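I've been in Grudau for less than an hour when Sandamali Gazi hands me a gripper and tells me to put a cloth in a basket. I do it badly. She saves it anyway, and I kind of love her for that.

Sandamali writes the software at Ploltik, a little company on the second floor above a bike shop, and what she's working on is called Brirkness. (Yes, I asked. It's a misspelling from an old notebook of hers, and it stuck.) Brirkness takes recordings of people handling everyday stuff and lines everything up -- the video, where the gripper was, how far apart the fingers were -- so a planner can learn from it later. It sounds dull until you watch her scroll through one of my tries and find the exact moment I changed my mind!

"You hesitated there," she says. I sure did.

Cloth is a nightmare for this kind of program. A mug stays a mug, but a cloth has a new shape every time you let go of it, and the code has to guess where the edge went. The old version of Brirkness guessed once and then just went for it. The new one, which went in last March, looks again 15 times a second and is allowed to give up and start over. Her business partner, Ferdinand Rainer, wanted it to give up more often. She wanted it to give up less. They argued for weeks, and the number they settled on sits in a settings file with both their initials next to it.

Ferdinand is the one who cares about timing. If the camera and the finger readings drift apart by more than 100 milliseconds, his checker throws the whole recording out, and on my afternoon it threw out 39. A few of those were mine, okay? He's got 1000 good ones as his goal for this round and he was eating soup at his desk when I left, still watching the log go by.

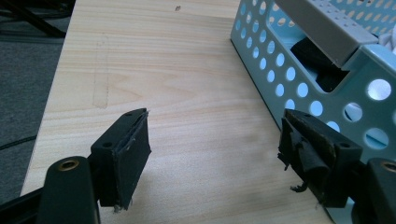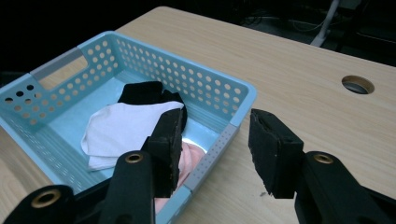
Cloth work at Ploltik, with the gripper open at the blue basket in both shots.

Last updated 2/9/21
Contact us | Copyright Rainer Media | Back to top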